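Visitor Safety Walk-Round: Clidon Open Day, Demonstration Floor
Completed February 11, 2022
Site: Trilter building, ground level
Area: Station 4, two-handed box handling with hand-held grippers
Equipment supplied by: Palla
Result: Open to visitors with conditions (see end)

I was asked to sign this station off before the doors opened. The host's own form was already filled in with a pass on every line, so I started over with a blank one.
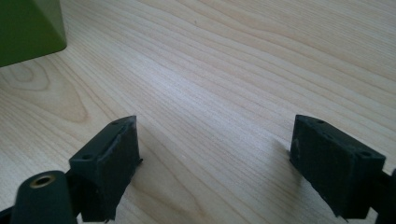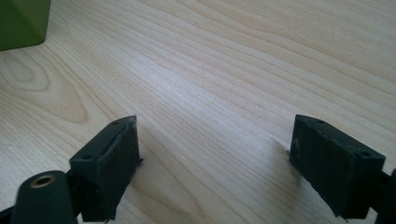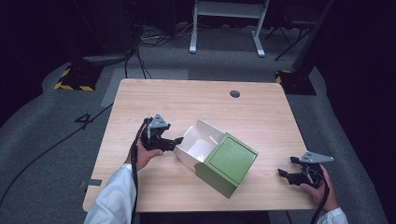
Station 4. First two: gripper jaws open over the tabletop. Last: both grippers at the box, with cables and table.

1. Table and work surface
Table stands level: Yes
Corners rounded: Yes
Surface clear apart from the work: Yes
Comment: No complaints. The table is the best thing at this station. The grommet hole in the top is not being used for anything, and the gripper cables go over the operator's side instead. I asked why and was told it had "always been fine." That is not an answer I can write in a box marked Yes.

2. Gripper jaws
Fasteners tight: Yes
Edges free of burrs: No
Pinch point explained to visitors: Partly
Comment: The fingers are rough along the edges, with small bits of material sticking out. Palla calls this cosmetic. It may be, for a trained operator. The handout invites guests to "have a go," and a child will run a thumb along that edge in the first minute. File them down or keep them out of guests' hands. The handout also says the jaws "cannot pinch." I put my own finger in and they can. It did not hurt much, but the sentence has to come out.

3. Cables
Cables off the walking route: No
Cables covered or taped down: No
Slack kept clear of operator's feet: Partly
Comment: A long black cable crosses the carpet toward the table from the left, and there is a tangle on the floor behind, by the white stand. One small strip of tape near the table's edge does not count as cable management. Main trip hazard at this station. Same comment as the rehearsal on the Türkmen side of the hall, where it did get fixed, so I know the covers exist.

4. Stands and poles
Bases marked: Yes, yellow and black
Poles steady when leaned on: Yes
Barrier between poles and public: No
Comment: Hazard striping on a base tells people where the base is. It does not stop a crowd from backing into the pole. Rope needed on the open sides, set 6 feet from the table.

5. Lighting and exits
Work area well lit: Yes
Edges of area well lit: No
Exit visible from station: Yes
Comment: The table is bright and the sides are dark, with a dark curtain or wall look that I am told is for "atmosphere." Anyone stepping back from a bright table will be slow to see what is at their feet. Bring the house lights up between showings.

6. Operator and script
Operator briefed on stopping: Yes
Claims match what is shown: No
Comment: The script tells guests they are watching automation. What I watched was a person in white sleeves moving a box with a gripper in each hand. Perhaps the recordings train something useful later. The poster says 1,144 runs and a 96 percent success rate, and when I asked what counted as success I got two different replies. Outside the scope of a safety form, strictly speaking, but people stand closer to a thing they have been told is proven.

Conditions before opening
- Covers on all floor cables, tangle moved behind the stand
- Rope up on open sides
- "Cannot pinch" removed from handout
- No guest handling until jaw edges are filed and I have felt them myself
- No more than 2 staff inside the rope

Recheck: cable covers fitted, rope up. Handout still being reprinted, old copies pulled from the desk. Jaw edges not done. Station opened as watch-only.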